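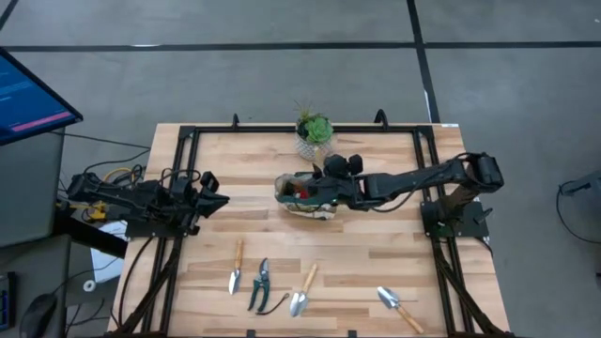

Le hangar de Warkholm ouvre à huit heures, mais moi j'y suis toujours avant, parce que j'aime bien avoir la table pour moi toute seule. Enfin, la table et les deux bras. Je les appelle Gauche et Droite, ce qui n'est pas très inspiré, je sais, mais au bout de quatre mois on n'a plus envie de chercher.

Mon boulot, quand ma mère me le demande au téléphone, c'est « je jardine ». Elle est ravie. En vrai, je conduis Gauche et Droite avec deux poignées, je leur fais prendre des outils de jardin, les déplacer, les ranger, et chaque fois que j'ai fini, j'appuie sur la pédale et ça fait un exemple. Le modèle de Bruketti avale tout ça la nuit. Il lui en faut 2000 pour la tâche « jardin ». Ce matin de janvier, on en était à 1421 et j'avais les doigts gelés.

Rostyslav est arrivé avec son thermos et sa tête de quelqu'un qui a lu les courbes.

« Il hésite, il m'a dit.

— Qui ça ?

— Le modèle. Cette nuit, je l'ai laissé jouer tout seul sur la tâche du sac. Il descend, il arrive à deux centimètres, et là il attend. Presque une seconde. Puis il prend. »

J'ai rigolé, j'ai dit que c'était sûrement un problème de latence (je dis toujours ça, ça fait sérieux). Lui ne rigolait pas du tout. Il a tourné l'écran vers moi et il m'a passé mes propres exemples de la veille, les uns derrière les autres. Et là, bon... c'était moi ! Je descends, j'arrive juste au-dessus du sac, et j'attends. À chaque fois. Je n'en avais aucune idée. 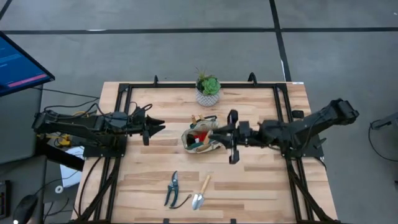 La tâche du sac, pince de droite. C'est là que je m'arrête.

J'ai su tout de suite d'où ça venait, et ça m'a un peu coupé les jambes. Ma grand-mère Hrytsenko faisait exactement pareil au-dessus de ses semis. La main en l'air, un petit temps, et seulement après elle touchait. Quand j'étais petite, je croyais qu'elle demandait la permission.

« Il faut les refaire ? j'ai demandé.

— Normalement oui. Chez Pretero, ils vont voir la pause et ils vont râler, ça mange du temps de cycle. »

Nadiia Stasiv, c'est mon nom, il est écrit dans les métadonnées de chaque exemple, avec l'heure. J'ai pensé à cette colonne de Nadiia Stasiv, Nadiia Stasiv, Nadiia Stasiv, et à ma grand-mère qui n'était dans aucune case.

J'ai repris les poignées. J'en ai fait 12 sans m'arrêter, bien propres, vite descendu, vite pris, vite posé. Rostyslav hochait la tête. Le treizième, j'ai oublié de faire attention et j'ai attendu.

« Celui-là, tu l'effaces ? »

Il a regardé l'écran un bon moment, il s'est resservi du thé, il m'en a même proposé, ce qu'il ne fait jamais.

« Il est réussi, non ? Le sac est au bon endroit. »

Il a validé. Après on a parlé du chauffage, qui devait être réparé depuis décembre, et j'ai remis le sac au milieu de la table pour le suivant.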